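Block Sorting Boards: Frequently Asked Questions
Brestico Early Learning Library — Materials Lending Program 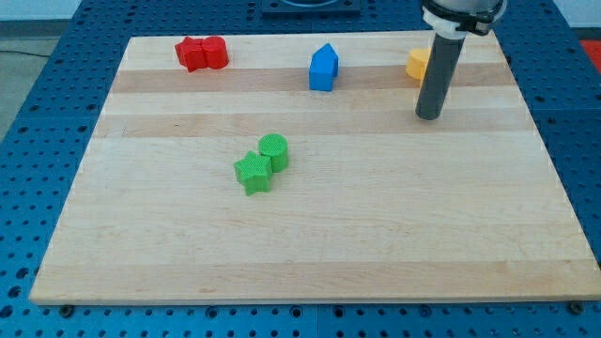
Red, blue, green and yellow blocks on a wooden sorting board.

The answers on this page apply to the sorting boards and toy blocks lent to child care centers, preschools and family day homes. Borrowers are asked to read them before submitting a request. Last updated Jul 8, 2025.

BORROWING

Who may borrow a sorting set?
Any licensed program with a current Brestico membership may borrow. Families may use the sets on site during open play hours but may not take them home. Programs with two or more locations need only one membership, although each location must sign for its own materials.

What is included in a set?
Each set consists of one wooden board, one cloth bag of blocks and a printed contents card. The number and shapes of the blocks differ from set to set, as the collection was assembled over several years from more than one supplier. The contents card is the only reliable record of what a particular bag should hold.

How long is the loan period?
Sets are lent for 10 days, counting the day of pickup. One renewal is permitted if no other program has placed a hold. Renewal requests must reach the front desk before the due date.

Are sets available in August?
Pickup is suspended for the month of August while the collection is checked and repaired. Sets may be returned at any time through the Antoniadis Street entrance.

USING THE BOARD

Is there a correct way to arrange the blocks?
No. The boards carry no printed outlines or slots, and children may group the blocks as they wish. Many begin by color, placing like with like and leaving bare wood between the groups. A star beside a cylinder is a perfectly good pair if both are red.

Some of our children sort by shape and ignore color. Should staff correct this?
Staff should not correct a consistent rule, whatever it may be. It is more useful to ask the child to explain the rule and then to invite a second one. Children who move easily between color and shape may be asked to combine them, for example by finding a block that is blue and also has a point.

What are the darker strips in the wood?
They are part of the natural variation in the timber. Each board is made up of strips, and some are noticeably pinker or darker than their neighbors. The strips have no function in the activity, though teachers report that children use them as roads, fences and shelves. Variation in tone is not a defect and need not be reported.

On what surface should the board be placed?
A flat table at the children's standing height is preferred. The board may also be used on the floor. It should not be balanced across two tables or placed over a sand or water tray.

May several children use one board at the same time?
Yes. Two children work comfortably at opposite sides. Larger groups tend to reach across one another, and a second board is advised — please request it at the time of booking.

May the blocks be mixed with our own?
We ask that they not be. Blocks from the Olis and Vandow sets in particular are close in color to many classroom blocks and are difficult to separate afterward.

CARE AND CLEANING

How should the board be cleaned?
Wipe with a damp cloth, following the grain, and dry at once with a clean towel. Do not soak the board, place it in a dishwasher or stand it near a heater. Oil and polish are applied by our own staff only.

How should the blocks be cleaned?
Use a cloth dampened with mild soap and water, then a second cloth with plain water. Allow the blocks to dry fully before returning them to the bag. Blocks that a child has put in the mouth should be set aside and cleaned before further use.

A block has a chip or a rough edge. What should we do?
Remove it from use immediately and return it in a separate envelope with the set number written on the outside. There is no charge for ordinary wear.

RETURNS

What happens if a block is missing?
Note the color and shape on the contents card when returning the set. Programs have one further loan period in which to find the block, after which a replacement fee may apply. Blocks found later are welcome at any time.

How should the set be packed?
Place the blocks in the cloth bag and close the cord. Carry the board separately and do not pack loose blocks against its face, where corners leave dents.

Where can further questions be directed?
Please ask at the Materials Desk, Room 109, during regular lending hours, or attach a written question to the contents card when the set is returned.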